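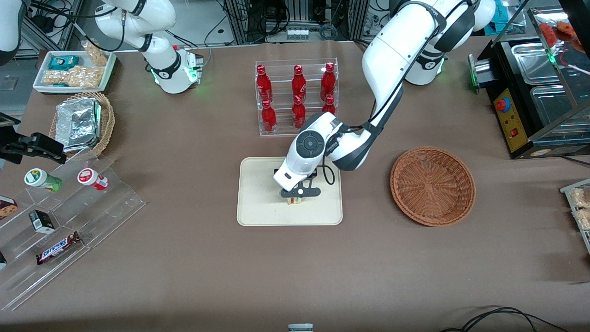 A two-arm station at the Vumia laboratory, with a small item held over the serving tray.

Home | News | Visits | Reports | Contact

24 February 2024
By the Visits Desk

Visit Report: Control and Planning Software at the Vumia Laboratory

A delegation of 20 members was received at the Vumia laboratory for a half-day program on software for two-arm manipulation. The visit was arranged through Dedolau, which supplies the laboratory with test planning services. The purpose was to review how perception, motion planning and operator tooling are combined in a counter service task, and to determine whether the approach could be of use to members working on small-order retail.

The group was divided in two for the tour of the work area. The station shown to both groups is laid out as a snack counter. Red glass bottles stand on a two-tier clear rack behind a beige tray, packaged goods are kept in a basket, on a tray and on a stand, and a countertop appliance occupies one side of the table. Laboratory staff explained that the layout was chosen for the demands it places on perception. Glossy glass, clear acrylic and foil packaging each produce a different kind of error in a depth estimate, and the software is expected to report its confidence in every case.

Perception

The perception module, named Tessier, runs as a separate process and publishes a list of items with a position, an orientation and a confidence value. Items below the confidence threshold remain on the list but are marked as unavailable to the planner. Members asked how the module treats the clear rack. Staff replied that fixed furniture is entered by hand in a station file and is not estimated from camera data. The station file must be revised whenever the rack is moved, and the laboratory acknowledged that this step is sometimes missed.

Planning

The planner, Brondine, assigns each order to one arm or to both. It reserves a volume of space above the tray, and only the arm holding the reservation may enter. Members with experience of shared workspaces considered this cautious, as it leaves one arm waiting for part of many orders. The laboratory is preparing a version in which the reserved volume is divided into 4 smaller regions. Release to the test station is scheduled for March.

The cables routed outside the arms received particular attention. The planner represents them as a thickened outline around each arm segment. This outline excludes some postures that would be safe in practice, and staff described the present margin as a compromise that has not been revisited for some time.

Control and Tooling

Grasping of small items was discussed at length. The controller closes the fingers at a limited speed and stops on a change in motor current. The limit is set per item class, and soft packaging requires a lower value than rigid blocks.

The operator tool records each attempt with its plan, the item list at the moment of planning and the controller log. The laboratory holds 774 recorded attempts from the current station layout. Members were shown how an attempt can be replayed against a newer planner without moving the arms. Several members regarded this as the most useful part of the visit. Questions were raised about the storage format, and the laboratory undertook to circulate its field list to registered participants.

Matters for Follow-up

Members requested further information on recovery after a dropped item. At present the controller halts and an operator must clear the fault from the console. Members also asked whether the station file could be checked automatically at startup; the laboratory has this under consideration but has set no date.

Requests for the field list should be submitted through the contact page and should state the member organization.

Print this page | E-mail this page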